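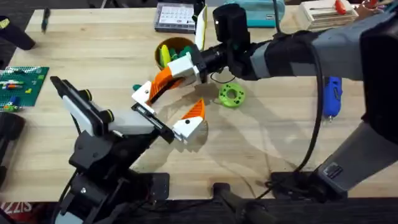 Table en bois clair, gobelet brun rempli de petites pièces de couleur, une pièce bleu-vert posée sur le plateau.

Cadine – tri de petites pièces sur table

Version de novembre 2023

Contenu

Cadine rassemble 216 séquences filmées autour d'une même activité : sortir de petites pièces colorées d'un récipient, les poser sur une table, les trier, puis les ranger. Au total, 3 859 images fixes ont été extraites et annotées. Le jeu complète Bimila, qui porte sur la vaisselle et les couverts et se télécharge à part.

Objets

Les récipients sont des gobelets, des bols et des boîtes basses. Les pièces sont classées par couleur, sans mention de marque ni de matière. Une pièce qui chevauche deux teintes reçoit l'étiquette « mixte ».
La liste des 19 étiquettes se trouve dans etiquettes.txt.

Organisation des dossiers

sequences/ : vidéos, une par essai
images/ : images extraites
annotations/ : un fichier CSV par séquence
etiquettes.txt : noms et codes

Annotations

Chaque ligne du CSV donne le numéro de l'image, le récipient, l'étiquette de la pièce et son état : dans le récipient, sur la table, tenue, non visible. Les pièces au fond d'un gobelet ne sont pas annotées une à une ; le contenu porte alors le code « tas ».

Limites connues

Les teintes bleu-vert et vert sont souvent confondues sous éclairage faible. Près de 200 images ont été relues pour cette raison et portent la valeur 1 dans la colonne « relu ». Les tables sombres sont peu représentées.

Licence et citation

Usage libre pour la recherche, avec mention de la source. Pour citer : Eyvindsson, Cadine, tri de petites pièces sur table, dépôt Trekberg.

Les erreurs d'étiquetage se signalent dans le suivi du dépôt, avec le numéro de séquence et celui de l'image.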